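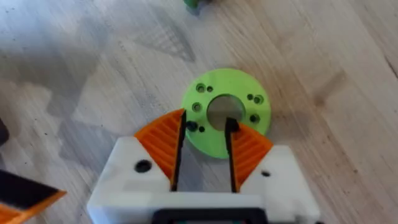 Search this site Enter keywords Go

3.2 Collection of Demonstrations

All demonstrations were gathered at the Wisberg laboratory over one season, ending in May. Operators worked in pairs. One operator guided the arms, and the other started and stopped each recording, kept the log, and put the objects back between attempts. Each attempt was limited to 24 seconds. Attempts that ran over the limit were kept but marked as incomplete.

The objects were chosen for variety of shape. They include flat printed discs with a central hole, small wedge-shaped pieces with ridged orange faces, and ordinary household items. A flat disc offers little height for the fingers to close on, and operators were free to approach it from the rim or through the hole. No grasp was prescribed. The log records the approach used, so that later users of the Sikder set may sort by it.

Figure 3. Views from the collection sessions: a wrist view of the gripper at a green disc, and a view of the table with two arms.

Starting positions were drawn by the Draren scheduling tool, which gives each object a place and an angle before every attempt. Small pieces were often placed close together. Operators were asked to leave nearby items on the table

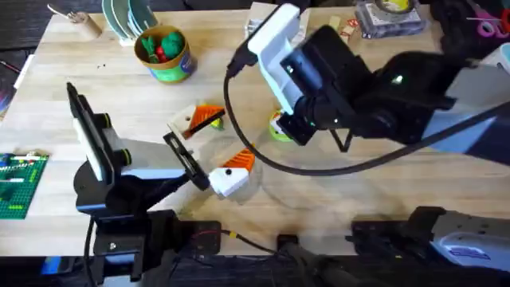 unless an item blocked the path of an arm, in which case it was moved and the change was entered in the log.

In total, 1,148 attempts were recorded. After review, 985 were accepted for training. Attempts were rejected for missing video, for a gap in the joint readings, or for an object that left the work area. Two reviewers judged each attempt separately, and 5 disputed cases were settled by the lead author.

Reader comments

Bleddyn Craddock: Were the incomplete attempts counted among the 985? Section 3.2 can be read either way.

Pindadmont: Please post the log format. The approach labels would be useful to our group.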